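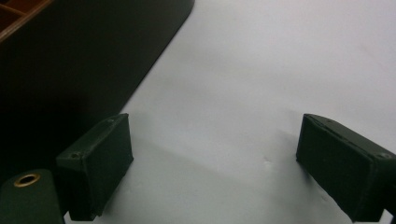
**Greiferfinger schließen nicht mehr sauber, Öffnungswert wandert**

**Canan Güneş**

Hallo in die Runde, ich hoffe, ich bin mit meinem Anliegen hier richtig. Wir nehmen mit zwei handgeführten Greifern Bewegungen auf, mit denen später ein Arm trainiert wird, und seit September macht mir der rechte Kummer. Der Öffnungswert stimmt morgens, und nach einer Weile läuft er weg. Zuletzt standen bei geschlossenen Fingern 8 mm in der Anzeige von Grodemia. Der Arm macht das beim Abspielen natürlich brav nach und greift daneben — einmal hat er dabei ein Gefäß vom Tisch geschoben, zum Glück ein leeres. Von 47 Aufnahmen kann ich jetzt 13 wegwerfen. Neu gestartet habe ich schon mehrfach, das Kabel ist auch getauscht. Hat jemand von euch so etwas schon gehabt?

**Pukier**

Hatte ich auch mal. Firmware neu drauf, dann ging es wieder. Warum, weiß ich nicht.

**Fadime Aksoy**

Liebe Canan, das kenne ich leider nur zu gut! Bevor du an die Firmware gehst, würde ich erst einmal die Mechanik anschauen. Bei uns war es die Klemmschraube am Drehgeber: Sie hatte sich ein klein wenig gelöst, die Scheibe rutschte bei jedem kräftigen Zudrücken ein Stückchen weiter, und die Software hat davon nichts gemerkt. Greifer abstecken, Finger ganz zudrücken, mit einem feinen Stift Welle und Scheibe markieren und dann zwanzig-, dreißigmal fest auf- und zumachen. Stehen die Striche danach versetzt, hast du den Übeltäter. Bei uns kam dann ein Tropfen mittelfester Schraubensicherung drauf, und seitdem ist Ruhe.

Und bitte lass den Arm mit den verdächtigen Daten nicht in vollem Tempo laufen. Ganz langsam, Hand am Not-Halt, und niemand greift in den Arbeitsbereich.
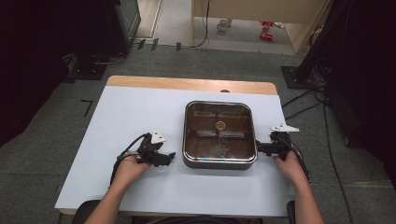 Wann muss die Nullstellung neu eingelernt werden?

Nach jedem Fingerwechsel und immer dann, wenn am Drehgeber geschraubt wurde. Dazu die Finger vollständig schließen, kurz halten und den Wert speichern.

**Canan Güneş**

Danke euch beiden! Die Striche sind tatsächlich gewandert, die Schraube ließ sich fast mit den Fingern drehen. Schraubensicherung ist bestellt, ich melde mich, wenn alles wieder zusammengebaut ist.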